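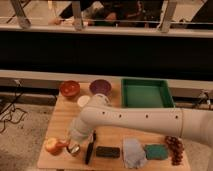 Boiler feed softener keeps letting hardness through

Posted by Urrutia, May 26, 2023

Small laundry plant, twin tank softener on the boiler feed. Hardness test was fine until last month, now getting a trace most mornings, then it clears by lunch. Salt is topped up, brine looks normal. Resin is 6 years old. Service firm wants to swap the lot - bit pricey. Anything to check first??

Dridov
Check the changeover setting before you buy resin. What's the meter set to? Ours was left at 1000 litres after a valve swap, way too much for our water, so the tank was exhausted before it switched. Also look at the brine injector, they clog. Ten minute job with the valve isolated and presure off. If both are ok get a resin sample tested, 6 years isn't that old unless you've got iron or a lot of chlorine.

Imby
had same, was the salt. change brand

Hundeo
Agree with Dridov on the injector. Would add - test each tank seperately, straight after regen. If only one leaks it's probably a seal or the riser tube o-ring, not resin. Ours was, paid 188 for the seal kit fitted. Keep an eye on the boiler in the meantime and tell whoever does your dosing.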